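**Ticket: gallery captions showing on the wrong slides**
Site: Tivdale (celebrity weddings section)
Reported by: Prakash Rao
Assigned to: Sudheer Sundaram
Status: closed

**Report**

The engagement ring gallery opens fine on a laptop. On a phone, every caption after slide 9 belongs to the slide before it, so the actress with the emerald is credited with someone else's sapphire. Two readers have written in and one publicist has rung. The gallery has 16 slides and was built in Grurnex in April.

**Sudheer, 10:40**

Reproduced on my own phone. Cleared the Garklow cache for the gallery address and reloaded. No change. Captions are in the right order in the editor, so the copy itself is fine.

I built an empty gallery on staging to see whether a new one does the same.
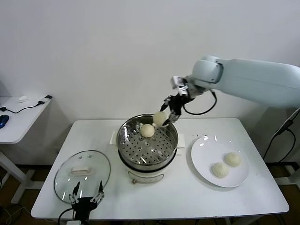
*Bun held over the steamer*

Captions stayed with their slides on both phone and laptop. The fault is in the rings gallery and not in the template.

**Prakash, 11:15**

Could it be the advert? On phones we drop one in after slide 9. The sponsor changed it last week to the jeweller's banner. Please don't take it out without asking me, it is paid for until the end of the month.

**Sudheer, 11:50**

Yes, that's the cause. The new banner was saved as a slide with an empty caption field. The phone layout hides the banner from the slide count but still reads its caption, and everything after it moves along by one. The old banner was saved as an advert block and was never counted.

Added the banner to the staging gallery the wrong way and got the same fault. Saved it again as an advert block and the captions went back to where they should be. 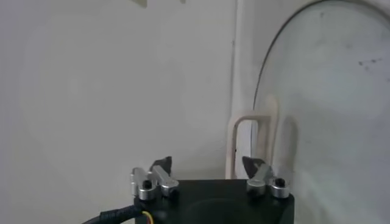
*Black gripper, pale background*

**Fix**

1. Banner removed from the slide list and added again as an advert block.
2. Garklow cache cleared for the gallery and the section front.
3. All captions checked on a phone against the copy.

**Prakash, 14:05**

Looks right here. I have written to the publicist. The Sproģis wedding gallery has the same banner, can you check it before it goes out in the newsletter?

**Sudheer, 14:30**

Same mistake there, same fix, done. Closing.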